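Print this post | E-mail this to a friend

Search this blog Search Go

Sorting out the toy bin

Sun 24 May

The toy bin in the back room had reached the point where the lid would not close. It's a 12 gallon tote, bought when the kids were small enough that everything they owned fit in it with room to spare. I put it off all winter. On Friday it rained and I ran out of excuses, so I carried the bin to the kitchen and started pulling things out.

My method is not much of a method. I put a cafeteria tray on the counter by the sink, dump a portion of the bin on it, and deal with whatever is there before I let myself get more. The tray has a rim, so small parts don't roll off into the drain. I got the idea from the school kitchen in Figueroa where I worked for 2 years. Everything there lived on a tray, including the lost and found.

The big push buttons were the first real decision. They're the kind you smack with your whole hand, with a colored dome on a black base. They came from a Drerkix party game that we played hard one October and then forgot. The scorecards are long gone and so is the box. I was ready to give the buttons away, but the kids use them for quiz night, for pretend elevators, and for settling who goes first. They stay.

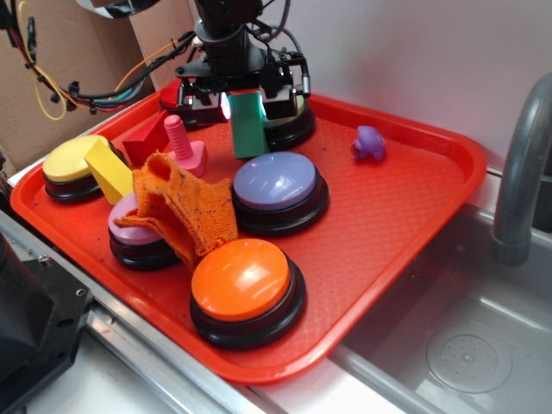 Blocks are easier. I keep the ones that stack and let go of the ones that don't match anything. We have pieces from at least three sets by now, and the plain rectangular ones get used most because they work with all of them. The construction set with the chunky plastic bolts is harder. A bolt without its nut isn't good for much, but every time I throw one out the nut shows up under the couch. I've started a jar for them. If the jar is full by fall I'll go through it again.

Rubber toys I judge by the squeeze. If it has gone sticky, or if there is a hole where water can get in, it goes in the trash. I cut one open last year and did not like what I saw. The good ones get dish soap, warm water and an old toothbrush, then a night on a towel.

Knitted things go in a mesh bag and through the wash on cold. I don't put them in the dryer. I learned that with a doll blanket that came out the size of a potholder.

For storage I bought shallow drawers from Zelico, the short ones on casters. They were 75 dollars for the unit. I looked at the Ivesik version too, which has nicer handles, but it was 150 and the drawers were deeper, and deep was how I got into this mess. I labeled the drawers with masking tape: blocks, buttons, parts, soft. There's one left over with no label and I expect it will fill up first.

The whole job took me most of Friday and part of Saturday morning. One grocery bag went to the thrift store and one went in the trash. The tote is out in the garage holding extension cords.

Next is the craft shelf. I opened the cabinet, looked at the glitter, and closed it again.

Contact | Copyright, all rights reserved | Back to top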